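How to Run a Simulated Navigation Demo at an Open Day 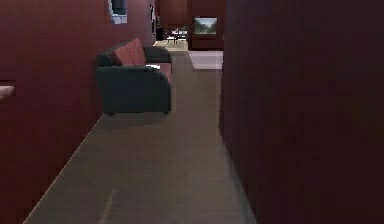
Simulated apartment, looking down the hall past the sofa toward the far room.

These steps cover the navigation table at the Arncombe open day, held each year on the Friday before winter break. Visitors type or pick a goal, and a simulated robot drives to it in a rendered apartment. One person can run the table, but two is better after lunch.

What you need

A laptop with the Grerneo simulator installed, a second screen for visitors, a wired mouse, a power strip and the printed goal cards. Riku Yokoyama keeps the cards in the lab drawer with the spare HDMI cables.

Before the doors open

1. Start the simulator and load the apartment called Mellotmont. The first load is slow. Later loads come from the cache.

2. Place the robot in the hallway with the start preset. Check the view on the visitor screen. You should see maroon walls on both sides, a dark sofa with pink cushions along the left wall, and a picture of a green valley in the room at the end. If you are facing a wall, press Reset Heading.

3. Set the step limit to 2000. Last year we used 1695, left over from a test, and some of the longer routes ended early.

4. Run the goal "far room" once from start to finish. Watch how the robot passes the sofa. If it brushes the armrest, raise the clearance setting one notch and run it again.

5. Turn off notifications on the laptop.

Running a session

Keep each group to 4 people so that everyone can see the screen. A session has one short talk and two runs.

Start with the view from the robot and ask the group where they would go to reach the valley picture. Most people point straight down the hall. Then show the overhead map and explain that the robot has to work out its own path from what it sees – the map is only for us.

Let a visitor choose a goal card. "Sofa" and "far room" are good first choices. Read the card out loud, enter the goal and press Run. While the robot moves, point out the distance readout in the corner of the operator screen. Younger visitors like to call out turns before they happen.

For the second run, pick a goal that cannot be seen from the start. The robot will look around more and may turn back. Let it. Teodoro Lagman stopped a run early at the last open day and the group asked to see the rest.

If something goes wrong

Robot spins in place: press Stop, then Reset Heading.

Screen freezes: close the viewer only. The simulator keeps running and the viewer will reconnect.

Goal not accepted: check the spelling against the card.

Closing up

Save the run log to the Dobre folder and write the number of visitors on the sheet by the door. We had 130 last time. Return the cards to the drawer and leave the second screen plugged in for Rodica Surdu, who uses it on Monday.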